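Home Threads Explore Sign in

4 min read

July 23, 2019

Posting the write-up I promised on the key card fault at Skirurent. It's long, so I've split it up.

Background for anyone new. We're working on a front desk handover: the hand takes a hotel key card from a box, turns it the right way round and offers it to the guest. The arm is ours, the glove on the hand comes from Sirimska.

What went wrong: the hand closed on a card and kept closing. The grip force should level off as soon as the fingertip feels contact. It didn't. The card bowed, slipped out and went past Kerstin Fröhlich, who was leaning in to check the pinch.

She wasn't hit. It was only a card. But the same closing motion with her finger in there would have been a different post, so we hit the stop and treated it as a safety incident.

First guess was the fingertip sensor. We swapped it for a spare and got the same result. That cost us most of a morning.

Second guess was the glove. This one was closer. The glove material creases near the knuckle when the finger bends, and the crease pushes on the sensor before the tip touches anything. So the controller thinks it already has contact and zeroes itself there.
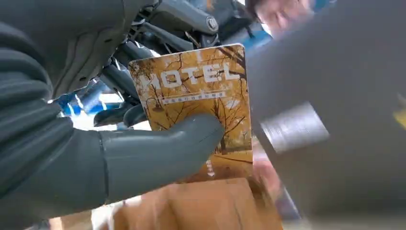
Once it has zeroed on the crease, a thin stiff object like a card adds very little on top. The reading stays under the threshold, and the finger keeps going until the backup limit cuts in.

The backup limit is in the motor driver. It was set to 900 milliamps. Someone had raised it for a test with heavier items and it was never put back. I've checked the log and that someone was me.

So two faults – a bad zero and a limit left too high. Either one alone would have given us a dropped card and a warning on the screen.

Why didn't we see it sooner? We had been running cards for almost 60 minutes that session. The crease gets worse as the glove settles on the hand, so early grips were fine and later ones weren't. Our acceptance test is much shorter than that.

What we changed. The hand now zeroes with the finger fully open, before it starts to bend. If the reading moves before the tip is near the card, it stops and asks for a reset.

The current limit is now loaded from the job file every time the hand powers up. You can still raise it for a test, but it won't survive a restart.

We also changed how people work around it. Nobody leans over the workspace while the fingers are moving. If you need a close look, pause the arm first, then look. Kerstin wrote that rule and taped it next to the stop button.

A few replies asked whether softer fingertips would fix it. They'd help the card. They wouldn't help with the zero, and I'd rather not hide that behind more padding.

Someone else asked about Jafarzadeh's method of checking grip from motor current alone. We tried it in July. It works on boxes. On cards the signal is too small to separate from friction in the glove.

Still open: the slip. Even with the force right, a card pinched near its lower edge can rotate when the arm speeds up. We've slowed that move down for now – it isn't a fix.

Brastura is sending a glove with a different seam layout. I'll run the long session again when it gets here and post the force plots under this thread.

Previous thread Next thread Back to top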